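Review: Cirnari hymn player, desktop model

Posted 10 July 2019 in Equipment

The Cirnari is a small box that stores hymn accompaniments and plays them through a loudspeaker or an existing sound system. It is meant for congregations with no regular organist. We bought ours for the chapel at Sirnstead in April and have used it at morning worship, at the midweek meeting and at two funerals. The unit was paid for out of chapel funds at the normal price.

What is supplied

Player, remote control, mains adaptor, one audio lead and a printed index. The lead has a 3.5 mm plug at one end and two phono plugs at the other. Our mixer takes quarter-inch jacks, so we had to buy adaptors. The maker's leaflet does not mention this. The index is spiral bound and lies flat on a music stand, but the type is small and the first lines are listed separately from the tune names, with no cross-reference between the two.

Tunes

There are 1000 tunes on the internal memory. Coverage of common metre and long metre is good. Coverage of anything written in the last 20 years is thin, and several of the newer songs are given in a piano setting only. Most tunes can be had as pipe organ, piano or small ensemble. The pipe organ setting is the one to use. The ensemble has a string sound that becomes tiresome by the third verse.

Each tune is numbered. You key in the number, then the number of verses, then press play. The introduction is normally the last line of the tune and can be turned off. The gap between verses is adjustable in five steps. Step three suited us. Step one leaves no time to breathe and step five led people to think the hymn had ended.

Tempo and pitch

Tempo can be moved up or down without altering pitch, and pitch can be moved by semitones without altering tempo. Both work as claimed. Slowing a tune by a large amount gives a slight flutter on held notes, most noticeable on the organ setting. Within normal limits it cannot be heard from the pews.

Settings are kept per tune, which saves a good deal of work. If you lower one tune by a tone it will still be lowered the next time it is called up. The display marks altered tunes with a small dot. The dot is easy to miss.
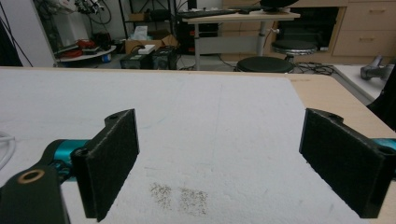 Service lists

A whole order of service can be stored as a list and stepped through with one button on the remote. The unit holds 50 lists. Entering one takes a few minutes at the front panel, longer if you make a mistake, as there is no way to insert an item. You have to delete back to the error and key everything in again. Lists can be named, but only in capitals and only up to eight characters.

The list pauses after each item and waits. It will not run on into the next hymn by itself, and this is the correct behaviour for a service where prayers vary in length.

Remote control

Infra-red, so it needs a clear line to the player. Range was adequate from the lectern to the side table. It failed from the back of the chapel. The stop and next buttons are the same size, the same shape and side by side. We put a raised sticker on stop.

Sound

The built-in loudspeaker is suitable for a house group or a vestry. It is not suitable for a chapel. Through the mixer the output is clean, with a faint hiss at high gain when nothing is playing. Bass from the organ setting is fuller than our speakers can manage and we reduced it at the desk.

Compared with the Zheng

Our sister church at Prullimby uses the Zheng player, which I was able to try for one evening. The Zheng has a better display and accepts extra tunes from a memory card. The Cirnari accepts extra tunes only by cable from a computer, with the maker's own program. On the other hand, the Zheng stores its tempo changes for the whole machine and not for each tune, so every hymn has to be checked beforehand. For a rota of several operators I would take the Cirnari. For one operator with a large collection of modern songs, the Zheng.

Faults to date

One. The player froze when the remote was pressed twice during an introduction, and had to be switched off at the wall. It restarted in some 20 seconds with the service list intact. It has not happened again.

Rating

Tunes 4 out of 5. Ease of use 3 out of 5. Sound through a mixer 4 out of 5. Printed index 2 out of 5.

A larger-print index can be requested from the maker by post. Ours has not arrived yet.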